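Janen revises packing standard for film-wrapped boxes

Janen has changed the way small flat boxes are packed at its Ondieki depot, following complaints about torn outer film. The new standard took effect in June and covers the Cevisard and Flutidard lines, 273 items in all.

Boxes in clear film are now laid flat in a single layer, with a paper sheet between layers and no more than 30 to a carton. The old limit was 80. Cartons are closed with one strip of tape along the center seam. Film that is split at a corner or open along a fold is grounds for rewrapping. Creases alone are not.

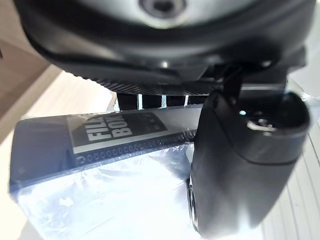 Musyoka Barasa said the crease rule was the part packers had asked for, as boxes with sound but wrinkled film had been sent back to the wrapping table several times in one shift. He would still like a written limit for loose film at the ends, where it catches on the next box in the carton.

The depot ships some 300 cartons a day. Carton size is unchanged, so the lower limit leaves space at the top, which is filled with folded paper. Tarık Kılıçarslan, who drew up the standard, is testing a shallower carton for the Cevisard line. Stock packed under the old limit will ship as is.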